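Purkstead Hall, Trorkton: hirer's safety inspection, with comments
Checked on Jul 8, 2022
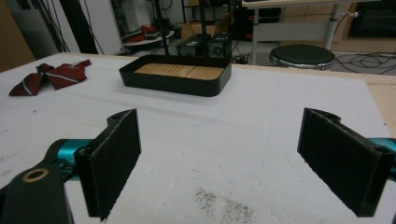 The list follows the same order as last time, starting at the front entrance and finishing in the yard. Each item is marked OK, Attention or Fail. Anything marked Fail must be put right before the next booking.

ENTRANCE AND CORRIDOR

Front door opens fully and closes by itself: OK
Closer is slow on the last few inches but does latch.

Door mat lies flat: Attention
Back edge has started to curl. Tape it down for now and replace before December.

Fire exit sign lit: OK

Corridor clear to full width: Fail
Stacked chairs outside the store cupboard, left over from the Tôn evening class. They were moved during the visit, but this was also noted at the last inspection. Chairs go inside the cupboard, no more than 8 high.

MAIN ROOM

Floor free of trip hazards: Attention
One lifted board near the stage steps. Marked with yellow tape. Needs a screw, not glue.

Tables stable, legs lock: Attention
Table 3 has a loose catch. Do not use it until repaired.

Windows open and restrictors fitted: OK

Sockets and switches undamaged: OK
The double socket behind the piano has been replaced since the last visit.

Radiator covers secure: OK

KITCHEN

Fire blanket in place: OK

Extinguisher in date, pin and seal present: OK
Tag number 107. Gauge in the green.

Fridge at 5 degrees or below: OK
Seal on the door is dirty and should be wiped weekly — the cleaning sheet has no line for it, so one has been added.

Hot tap warning label: Fail
Label has come off. The water is very hot and children use this room.

First aid box complete: Attention
Short of 2 large dressings and the eye wash. Tape is there.

Cleaning products locked away: OK
The bottle of Dustier floor cleaner is now in the high cupboard with the rest.

TOILETS

Emergency cord reaches the floor: Fail
Tied up out of the way again. Untied during the visit. Please leave it hanging.

Hand dryer working: OK

Lock can be opened from outside: OK

YARD AND CAR PARK

Outside light on sensor: OK

Bins away from the building: Attention
Should be at least 6 metres from the wall. The paper bin was right under the kitchen window.

Gate opens without a key: OK
Bolt greased.

Accident book reviewed: last entry is 103, a minor scald in the kitchen. See the comment on the hot tap label.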